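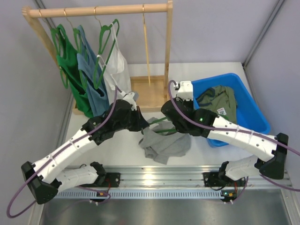
Can it do my own clothes, a reader in Dradstead wrote to ask, or only the ones it came with? We love that question! The Tesel kit comes with two arms, and you teach them using your own tops and hangers, so yes, bring whatever you like (thin straps take more patience, we'll admit).

How long does teaching take?
Plan on almost 40 demonstrations for each kind of garment. Do them over a few evenings if you'd like, there's really no hurry.

Do I need the Kemeys rail?
Only if your table has nothing to bolt the arms to. It's $74 and ships separately.

Last updated: 28/10/2019
2 min read
Contact Tesel | Back to top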